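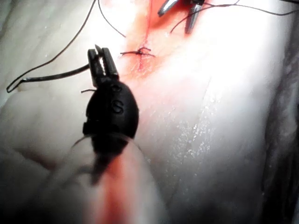 Black jaws beside a tied knot on the practice pad. Suturing bench, Nunirmont surgical robotics club.

The club's second-year project has one task: close a straight cut in a tissue pad with interrupted stitches. Nabila Saber wrote the motion code, and Abdelkrim Fawzy handles calibration. Each student logs 36 knots before moving on to the timed trial.

Thread handling takes up most of the log. A loop left too wide can catch on the next pass, so the students now shorten the tail before the second throw. Force readings are sampled at 1000 Hz and reviewed after each run.

"The knot is the easy part to grade," says faculty adviser Catherine Leckie. "Tension is harder."

The trial against the Varora team is set for August.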